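Pralo 파지 연구 정례회의 회의록

일자: 2025년 10월 2일
참석: 연구책임, 조작팀, 데이터팀, 평가팀, Hudik 파견 인력
기록: 데이터팀 (지난번 기록 담당이 이번 회의에는 휴가를 냈음)
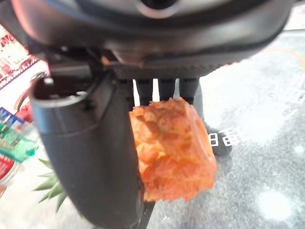 1. 지난 회의록 확인

이의 없이 승인. 다만 지난 회의록 2번 안건의 "조만간"이 언제를 뜻하는지 평가팀에서 질의함. 조작팀은 "조만간"이라고 답변함. 해당 건은 아래 6번으로 넘김.

2. 손목 카메라 단독 조건 결과 보고

조작팀 보고. 외부 카메라를 끄고 손목 시점만으로 식료품 집기 및 옮기기를 수행한 결과, 전체 253회 시도 중 성공 판정 비율은 72퍼센트. 기존 방식으로 같은 조건을 돌렸을 때는 58퍼센트였음. 4월 발표 자료에 "대폭 향상"이라고 미리 써 둔 문구가 뒤늦게 사실에 가까워졌다는 점에 참석자 대부분이 안도함.

방법상의 차이는 한 가지임. 기존 방식은 물체를 잡기 직전 프레임에서 파지 자세를 정하고 그대로 밀고 나감. 새 방식(내부 명칭 Stirkance)은 손가락이 닿은 뒤에도 손목 영상을 계속 읽어, 포장이 눌리거나 접히는 정도에 따라 손가락 간격과 손목 각도를 다시 계산함. 논문 초안에는 이 내용이 네 쪽에 걸쳐 설명되어 있으며, 연구책임은 방금 두 문장으로 된 것을 왜 네 쪽으로 썼는지 물음. 조작팀은 심사위원이 수식을 좋아한다고 답변함.

평가팀 질의: 향상분이 새 방식 때문인지, 그사이 조작팀이 조명을 바꾼 때문인지 구분되는가.
조작팀 답변: 두 조건 모두 바뀐 조명에서 다시 측정함. 재측정 전 수치는 폐기함.
평가팀 추가 질의: 폐기한 수치가 더 좋았는가.
조작팀 답변: 그러함.
평가팀은 답변의 정직성을 높이 평가하고, 폐기 사유를 실험 일지에 남길 것을 요청함.

3. 물체 유형별 분석

데이터팀 보고. 상자류는 두 방식의 차이가 거의 없음. 상자는 어디를 봐도 상자이기 때문이라는 것이 데이터팀의 공식 해석임. 차이는 대부분 구겨지는 비닐 포장에서 발생함.

주황색 포장처럼 표면에 주름이 많고 반투명한 물체는 빛 반사 위치가 조금만 달라져도 윤곽 추정이 흔들림. 기존 방식은 반사광을 모서리로 오인하는 경우가 많았음. 새 방식도 오인은 하지만, 접촉 후 갱신 과정에서 생각을 바꿈. 연구책임은 이 부분을 논문에서 "생각을 바꾼다"고 쓰지 말라고 당부함. 데이터팀은 "추정치를 갱신한다"로 고치기로 하였으나 발표에서는 계속 생각을 바꾼다고 말할 예정임.

파인애플은 별도 항목으로 논의함. 잎이 손가락 쪽으로 뻗어 있으면 옆 물체를 집을 때에도 시야를 가리고, 깊이 추정에서는 잎 사이 빈 공간이 벽으로 처리됨. 현재 알고리즘 기준으로 파인애플은 식료품보다 건축물에 가까움. 제외하자는 의견과 그대로 두자는 의견이 맞섰고, 어려운 물체를 빼면 수치가 오르지만 그런 논문은 이미 많다는 평가팀 발언 이후 그대로 두기로 함.

4. 실패 사례 분류

실패를 3개 유형으로 나누자는 데이터팀 안을 검토함.

가. 접촉 전 실패: 위치를 잘못 잡아 물체에 닿지 못하거나 옆 물체를 건드림.
나. 접촉 후 실패: 닿았으나 들어 올리는 중 미끄러짐.
다. 해석 불가: 영상을 여러 번 보아도 무슨 일이 일어났는지 합의되지 않음.

연구책임은 다 유형의 이름을 바꾸자고 제안함. "기타"는 성의가 없고 "복합 요인"은 너무 그럴듯하다는 이유로 둘 다 기각됨. 현행 명칭 유지.

나 유형의 경우 손목 영상에서 큰 손가락이 시야 한쪽을 차지하므로, 미끄러지는 쪽이 손가락 뒤에 있으면 영상만으로는 시점을 특정하기 어려움. 손가락 전류값을 함께 기록하면 보완 가능하다는 의견. Hudik 측은 전류값이 이미 기록되고 있다고 알려 옴. 어디에 저장되는지는 확인이 필요함.

5. 배경 변화에 대한 강건성

손목 시점 영상에는 작업대 말고도 바닥과 사람 발이 들어옴. 평가팀은 모델이 물체 대신 배경을 단서로 학습했을 가능성을 제기함. 특히 얼룩무늬 바닥은 질감이 강해 특징점이 많이 잡히고, 흰 무늬가 있는 검은 신발은 조작 대상보다 선명하게 나오는 경우가 있음.

데이터팀이 배경을 가린 상태로 재평가하는 방안을 제시함. 가림 처리 자체가 모델에게 낯선 입력이라는 반론이 있었고, 그렇다면 배경을 다른 바닥 영상으로 교체하자는 재반론, 바닥을 교체하려면 바닥 영상을 찍어야 한다는 지적이 이어짐. 바닥 영상 촬영을 맡겠다는 지원자는 없었음. 논의 끝에 가림 조건과 교체 조건을 둘 다 시행하기로 함. 촬영 담당은 순번제로 정함.

실험 중 신발을 통일하자는 의견도 나왔으나, 현실에서 로봇 옆에 서는 사람은 신발을 통일하지 않는다는 이유로 채택하지 않음.

6. Najafi 벤치마크 제출 건

"조만간"의 정의를 다음 정례회의 이전으로 확정함. 조작팀은 일정이 빠듯하다는 의견을 회의록에 남겨 달라고 요청하였고, 이에 남김.

제출에는 제3자가 재현할 수 있는 설정 파일이 필요함. 현재 설정 파일은 최종, 최종수정, 진짜최종의 세 가지가 있으며 이번 결과를 만든 것은 최종수정임. 진짜최종이 무엇인지는 아는 사람이 없음. 삭제하자는 의견이 있었으나 무엇인지 모르는 것을 지우는 데에 반대가 있어 보류함.

7. 결정 사항 및 담당

조작팀: 재측정 전 수치 폐기 사유를 실험 일지에 기재. 설정 파일 이름 정리.
데이터팀: 배경 가림 및 교체 조건 평가 설계. 유형별 실패 사례 분류표 공유.
평가팀: 성공 판정 기준 문서화. 특히 들었다가 엉뚱한 곳에 내려놓은 경우를 성공으로 볼지 여부.
Hudik: 손가락 전류값 저장 위치 확인.

8. 기타

회의실 예약이 다음 팀과 겹쳐 평가팀의 통계 검정 관련 발표는 다음 회의로 연기함. 같은 발표가 연기된 것은 이번이 처음이 아니며, 평가팀은 이 사실도 기록해 달라고 요청함.

이상.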